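Questions people keep sending me about the toy reviews, answered in one place. Last tidied up on 30th September.

## Do you buy the figures yourself?

Yep, nearly all of them! Lenuța Stoica passes me her duplicates now and then, and I say so at the top of the review when she does. Stosgate sent me a diecast dragon back in March (lovely wings, terrible hips) and I marked that one too.

## Where do you review them?

At home, mostly in the evenings with a coffee going. I unbox, pose, swap every hand and head, then write it up the same night while I'm still annoyed or in love.

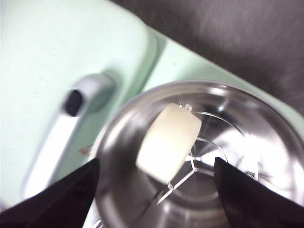
## My Stivar knight has floppy knees. Is mine broken?

Probably not. The first run had loose knees across the board, mine included. Pop the pin out, brush a thin coat of clear floor polish on it, let it dry overnight and put it back. Two coats if he still can't hold his shield up. Please don't use superglue, I lost a very nice squire that way.

## Is the Rerkent reissue worth it if I have the original?

Depends how much you pose things. The original has the better paint, especially on the face, and I still think the cape sits nicer. The reissue has double elbows and ankles that tilt, so he can finally stand on a slope without falling on his nose. Only 600 of the blue version were made, so don't panic-buy one at a silly price, because the red one is the same mold and I like it more anyway. 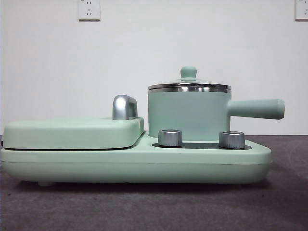 The accessories are the same in both boxes, by the way: sword, lantern and three spare hands. The lantern peg is tight, so warm it with a hair dryer before you push it in.

## Do you sell from your collection?

Hardly ever. I let go of two Lazăr beasts last year and I've missed them both ever since.

## Can I send you a photo of my shelf?

Please do! Libor Hájek sent me his whole castle display and I stared at it all through lunch. Use the contact form and tell me which name to put with it.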